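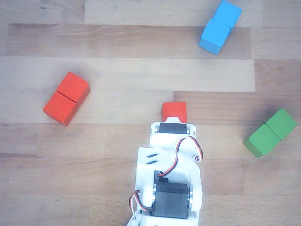 Les cubes en bois, galerie de décembre

Bon, je m'étais promis de ne pas rouvrir la boîte de cubes avant d'avoir fini de ranger l'atelier, et évidemment j'ai tenu une soirée ! Ce sont des petits cubes peints, rouges, bleus et verts, que j'ai achetés par sachets à la boutique Zidadora (ils les vendent au détail, on choisit ses teintes, c'est dangereux pour quelqu'un comme moi). Je m'en sers pour chercher des compositions avant de passer aux grands panneaux de la série Rustamau.

Paires en diagonale
Les bleus en haut à droite, les rouges à gauche, les verts à droite un peu plus bas, toujours deux par deux et collés face contre face. J'aime beaucoup la petite ligne sombre entre deux cubes qui se touchent, on dirait un trait de crayon. Et puis il y a ce septième cube, rouge, tout seul vers le milieu, et c'est lui que je regarde en premier à chaque fois.

Deux mots sur le fond, parce que la question revient souvent. J'ai longtemps posé mes cubes sur du papier blanc, et c'était d'un triste ! Le bois change tout : les lames sont plus claires ou plus foncées selon l'endroit, avec des veines et des petits nœuds, et le même vert n'a pas du tout la même tête quand on le pousse un peu plus loin. Le bleu, lui, s'en sort partout. C'est un bleu ciel franc, presque trop gai pour moi au départ, et maintenant je n'imagine plus la série sans.

Pour les diagonales, je ne mesure rien. Je pose une première paire de travers, je recule, je bois mon café, je reviens, et je cale les autres à l'œil. Csaba Vincze, avec qui je partage l'atelier, utilise une équerre et trouve ma méthode scandaleuse. Ses compositions à lui sont impeccables, d'ailleurs, et je les lui envie les jours où les miennes partent de tous les côtés. Je garde quand même la mienne — le café y est pour beaucoup.

Côté lumière, je préfère les ombres douces. Une ombre dure ajoute une forme de plus, et avec des objets aussi simples on ne voit vite plus qu'elle. Sur un essai de novembre (que je ne vous montrerai pas), les ombres étaient plus longues que les cubes, et l'ensemble ressemblait à une gare vue d'avion.

Deux rouges, deux bleus, deux verts
Mêmes couleurs, même fond de planches dans les bruns clairs. J'ai un faible pour les joints décalés du bois, ça fait presque un mur de briques couché. Du beige, du brun plus chaud, et les couleurs des cubes là-dessus : je pourrais rester des heures sur ce mélange.
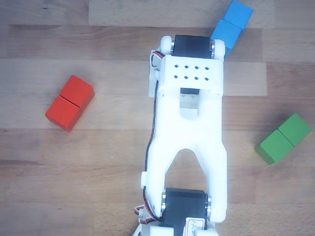
Khoa Mạc : Moi je retirerais le vert ! Rouge et bleu sur du bois, ça suffit largement, et le vert tire tout vers la boîte de jeux pour enfants. Ou alors un vert beaucoup plus sourd, genre olive. Tu as essayé de poncer légèrement les faces pour casser la couleur ? Je l'ai fait sur des vieux cubes de récup, au grain fin, et le résultat était très doux.

Poncer, non, jamais essayé, et maintenant je ne pense plus qu'à ça. J'ai des cubes verts en double au fond du sachet, ils vont y passer en premier. Pour l'olive je suis moins convaincue, j'ai peur que ça se perde dans les planches foncées, mais je veux bien faire le test sur une paire et vous montrer.

Pour celles et ceux qui voudraient la même chose chez eux : prenez 10 cubes, pas plus, dans trois couleurs, et forcez-vous à en laisser de côté. Mon sachet porte la référence 1127 sur l'étiquette, le 1455 contient des jaunes en plus, que je trouve difficiles à placer (ils mangent tout). Si vous avez une table en bois un peu marquée, ne la cachez surtout pas sous une nappe.

La suite de la galerie en janvier, avec les verts poncés si je ne les ai pas massacrés. Les commentaires restent ouverts, et Csaba les lit aussi, alors soyez gentils avec les équerres.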